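Hand-held grippers: choosing finger pads for soft items, and head view vs. wrist view

Posted by Simin Hassanpour, Sunday, April 13, 2025

I am comparing two finger sets on hand-held grippers, with cushions on a couch as the test item. Task: pick up a mustard pillow with both hands, lift it clear of the blanket, put it back. Each hand has a marker cube below the jaws.

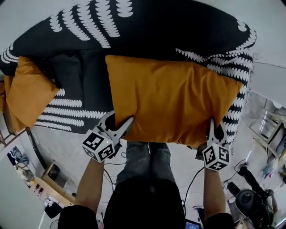

Head view, both grippers on the lower edge of the pillow.

The Zelis pads give me 9 dropped grasps in 206. The Sfeir pads give almost the same rate, so I can't separate them on drops. Tracking is the bigger problem. I lose a cube when the pillow sags over it, and I can't always tell from the wrist view where the other hand is.
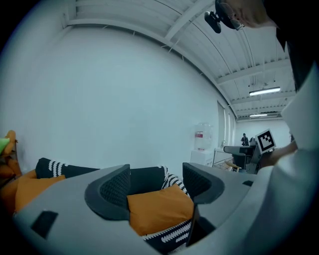

Wrist view. The other gripper's marker is at right, the pillow between the fingers.

Should I change the pads, the cubes or the camera? Controller is a Gutusine, stock firmware.

Abbas Farahani

Leave the pads alone until tracking is fixed. With a drop rate that low you need far more trials to tell two pads apart. Log the jaw opening at the moment of closing and compare that instead - it separates pads faster than drops do.

On soft items, check how much cloth goes into the opening between the fingers. A deep fold holds well but blocks the lower part of the wrist view.
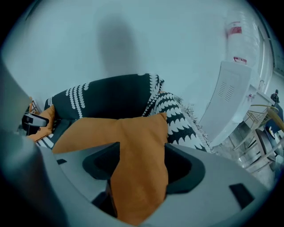 Set a fixed closing depth and keep it the same for both pad sets. If you don't, you are comparing operators. I used 3 depths on my own rig and kept the middle one.

For the cubes, move them down the handle before you try larger ones. Recalibrate after the move, both hands.

zestaritz_user

get a better camera. wide lens is fine

Simin Hassanpour

Moved the cubes down and recalibrated. Fewer lost frames on the head camera so far. Next I am checking the wrist cameras with the fingers open over the cushions, before each grasp.

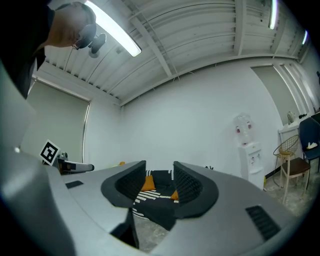 Textured pads stay on for now. I'll rerun both sets at a fixed depth in May and post the jaw opening logs. The 2 runs I did with the old cube position are not comparable, so I am leaving them out.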